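Gotodham's rooftop battery gets the money, and I get to stop biting my nails

January

I've been sitting on this news since the back end of last year, so forgive me if I rattle through it. Favness, the small energy storage firm I run with a very patient team, has signed a funding deal with Hellitz to put a shared battery and solar scheme into the town of Gotodham. We're calling it Gunn, after the lane where the main battery will sit, and it will serve 302 homes when it's all switched on.

I'm Azucena Trujillo, and I started Favness at my kitchen table with a second-hand laptop and a lot of cold tea. Back then most of the people I rang up wanted to talk about panels, and only panels. Fair enough, panels are lovely! But plenty of the homes in Gotodham are flats or terraces with awkward roofs, and the folk living in them kept asking me what was in it for them. A shared battery was the answer we came up with.

Hellitz is putting up the money for the battery itself and for the first 40 roofs. Those roofs belong to a mix of houses, two schools and the old bus depot (which has a cracking south-facing slope, I've been up there twice). What they make in the daytime goes to whoever needs it on the scheme, and what's left over goes into the battery for the evening, when everyone gets in and puts the kettle on.

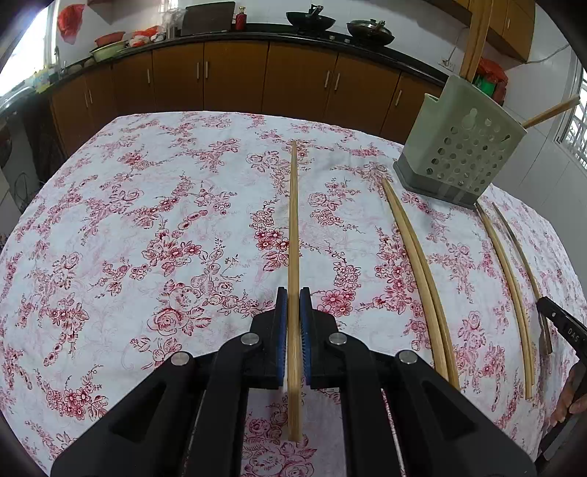 Gripper holding a chopstick over a table

You don't need to own your home to join. Renters can sign up in their own name, and if you move somewhere else in Gotodham you can take your place with you. We fought quite hard for that bit. There's no joining fee, and you can leave with a month's notice if you decide we're not for you.

Members will pay a lower rate for power that comes from the scheme and their normal rate for anything else. I've been asked a lot how much people will save, and I'm not going to put a figure in a press release, as it depends so much on when you use your power. Someone who's home all day with the washing machine on will do better than someone who's out until nine at night. We'll go through it with each household before they sign anything.

Work on the Gunn Lane site starts in the spring. The battery units will be in a fenced yard behind the depot with a low brick wall on the side facing the houses. We changed the layout after neighbours told us they were worried about fan noise, and the fans now point towards the railway. There will be lorries, I'm sorry to say, though only between 9.30am and 3pm so they stay clear of the school run.

We've had 100 households put their names down already, before we'd so much as printed a leaflet, and I'm chuffed to bits. The rest of the places will go in the order people apply. If you're in Gotodham and fancy one, ring the Favness office or pop in with a recent bill. We're open until 6pm, and the door sticks, so give it a shove.

Journalists who'd like a chat or a look round the yard are welcome to get in touch with me through the office. Please wear sensible shoes, it's very muddy at the far end.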